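Print this page | E-mail this page

Public Information Online: Course Handout, Unit 6
Posted 05/06/2025 by the Course Office, Plultcombe

Reading council records on the web

Students should finish this handout before the seminar. It covers how a town publishes its decisions, how outside groups reuse them, and what a reader may reasonably expect from either.

1. Publication and access

A record is published when it is placed where the public may lawfully read it. It is accessible when an ordinary resident can find it, open it and search it. The Plultcombe council met the first test for many years by posting scanned minutes. Scans could not be searched, and a resident looking for one vote had to read every page of a meeting.

2. The Drinalia site

Drinalia takes the minutes of the council and its subcommittees and arranges them by topic, by ward and by vote. At the close of its first year it held 4000 separate items. Of these, 82 percent carried a link to the original record. The remainder came from paper copies, and the site labels them as such. Students should note where the label appears and whether a hurried reader would see it.

3. Comments and replies

Readers may attach a question to any item. In the period studied, 68 questions were sent to council members through the site. A reply is posted beneath the question and may not be edited later; corrections are added as a second reply. The Tjoa rules, set as reading for this unit, differ on this point and allow edits for one day.

4. Annexes shown to the public

Planning and purchasing papers now often include long annexes. These are part of the record and should be stored with the text they accompany. Drendik, the second site under study, keeps them on the same page as the vote.

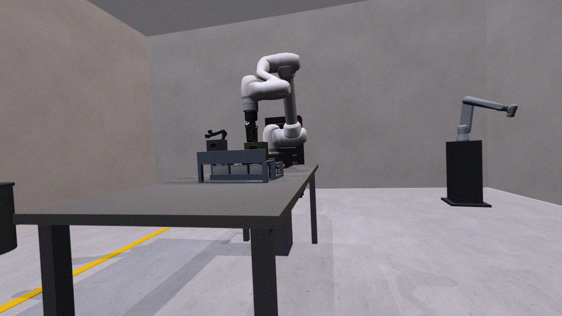

Computer rendering: white robot arm and long gray table in a plain room.

5. Written work

Choose one decision from Drinalia and trace it to the original minutes. Submit two pages stating what was kept, what was shortened and what was left out. Cite each record by meeting and item number. Work is due at the last seminar in June.

Print this page | E-mail this page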